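Zasstead mat

The Zasstead mat is a flat sleeping mat woven from rushes, laid on top of a mattress or bed boards in warm weather. It takes its name from the village of Zasstead, where the rushes were cut from the marsh each November, a month chosen for the quality of the stems and not for the comfort of the cutters.

A traditional mat is made of 13 plaited strips sewn edge to edge. The weaver works from the middle outwards, a method defended locally with great warmth and little evidence. The rival village of Dalgleish starts at one side, and its mats are, to the outsider, exactly the same. Relations between the two remain polite. 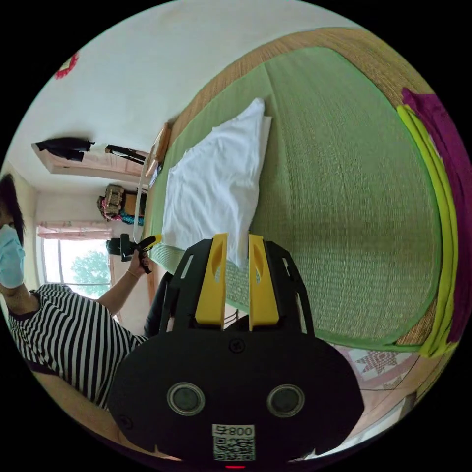

Woven mats covering a bed.

Mats are valued for staying cool against the skin, and for being easy to roll up and put away. Their drawbacks include a tendency to creep towards the foot of the bed and to leave a clear print of the weave on the sleeper's face. Older guides to housekeeping suggest airing a mat every seven days and turning it over at the same time. How many households did so is not recorded.

At its height the trade supported 254 weavers, most of them working at home. Decline followed the arrival of the Plallura, a factory-made mat that was cheaper, lighter and smelled faintly of glue. An attempt to revive the craft under the name Nutance lasted about 13 months and produced a handsome catalogue.

See also: Bedding; Rush weaving; Dalgleish mat (disputed)

Page last edited 17 February 2023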